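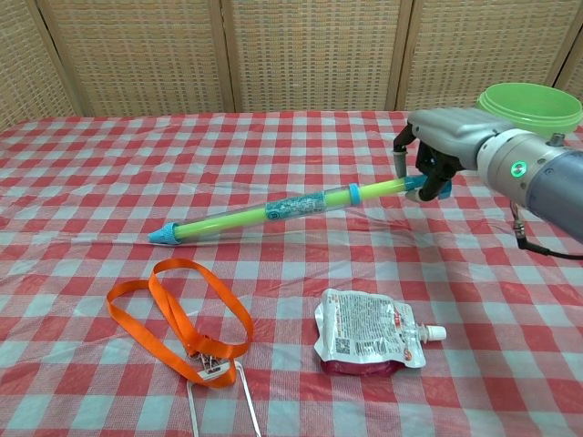

Felurent is opening a sorting counter for household odds and ends at its Fidholm hall in December, and it is making fewer promises about it than is usual in this line of work. The counter is for the stuff that collects on a table by the end of a summer and then stays there: a water gun with a clear barrel and a light-blue tip, an orange lanyard with the badge holder still clipped on, a food pouch with a white screw cap, a light-green plastic bowl. Put those four on a checkered plastic tablecloth and most people can say where one of them goes. The rest get pushed into a drawer.

The company has read the same announcements everyone else has. A new bin, a new color, a new sticker, and a year later the drawer is as full as it was. Felurent does not believe another bin would have changed that, and the counter does not have one. It has a long table, a set of open trays, and a person on the other side who will say yes, no, or take it home.

"I have sat through a lot of presentations about clever storage," said Deividas Stankevičius, who runs the household side of Felurent. "Labels, baskets inside baskets, a box for the boxes. Then you go to somebody's house and the squirt gun is in with the forks. I don't think our counter fixes that. I think it gets some of it out of the house, and I'd like to see how much before we say anything bigger."

In the fall the company asked households near the Fidholm hall to bring in whatever was lying on the kitchen or patio table, without cleaning up first. They brought 191 items. Toys meant for outdoors made up the largest group, followed by food packaging and then by what the staff ended up calling event leftovers, meaning lanyards, wristbands, name badges and tote bags with last year's program in them. Felurent is publishing the total and no percentages. The people who came were the people who wanted to come, and a figure built on that would look better than it is.

Some of what the trial showed was not flattering to the idea. Spouted pouches were a nuisance from the first morning. The cap is one kind of plastic, the pouch is usually several layers stuck together, and there is nearly always a little food left in the bottom. The counter will take the caps. It will not take the pouches, whatever is printed on the back of them, until Felurent has a buyer who wants them and says so in writing.

Lanyards turned out easier than expected. The strap, the metal clip and the plastic holder come apart by hand, and clean ones can go back to whoever is running the next event. Netberg, which puts on trade evenings in the area, has agreed to take up to 100 for reuse. Paper inserts with names on them should be removed at home. Staff will not do it, and they will hand back a badge that still has one.

Water toys will be accepted if they are whole. They should be drained and left to dry with the plunger out, as a gun put away full in September is not something anyone wants to open in spring. Cracked barrels go in the trash. Felurent looked at repairing them and dropped the plan after working out that the glue and the time cost more than the toy.

Plastic bowls, cups and picnic plates are welcome when they are clean and not badly scratched. Sveinbjörnsson, the secondhand store next to the hall, has first pick of these and decides for itself what it puts on the shelf. Tablecloths are not accepted at all, plastic or cloth. The company has had requests about this and the answer has not changed.

The counter will be open in the afternoons from 2 until the hall closes. There is no charge and no points card. Each visitor can bring up to 20 items at a time, in any bag or box, and is asked to wait while they are looked over - the queue may be slow in the first weeks. Things that are turned down go home with the person who brought them.

Felurent will run the counter through the winter and then decide whether to keep it. If the trays are mostly empty, it will close, and the company will say that too.

Questions about accepted items can be put to the desk at the Fidholm hall during opening hours.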